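Gaver puts folding robot order on hold till July

June 2022

Laundry hire firm Gaver has pushed back its order for a two-armed folding station, the one it wants for the Nekano depot. Was due to be signed this week. Budget's there for the arms, less so for everything round them – tables, covers, spare finger pads, cabling, a second set of grippers.

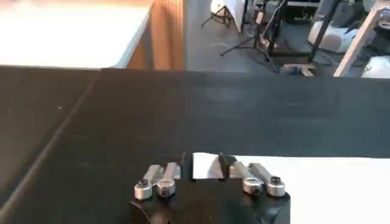 Buying lead Kheri Ondieki said the first quote from Brustaretti came in fine but left out spares. "We plan for 36 months, they priced for 12. So we asked agian." Two quotes now on her desk, the other from Pop, a smaller outfit. Lead time on that one is 13 weeks, which would miss the autumn rush.

White goods first, trousers and long cloths, as they make up most of the depot's hand folding.
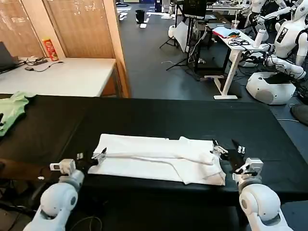
Floor space is the other snag. The depot can give up 35 square metres and no more, so one station to start with and a second only if next year's money allows. Staff training comes out of a seperate pot. Ondieki wants black table covers costed too – white linen is easier to pick out on them, she says – plus a service visit every quarter.

Decision now expected in July.
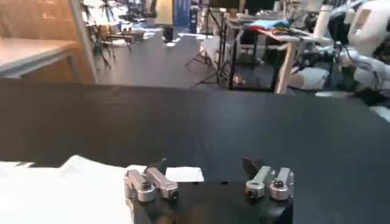
What's still to be priced

Spare finger pads and screws. Power and cable runs. Insurance. Delivery to Nekano, both quotes vague on that.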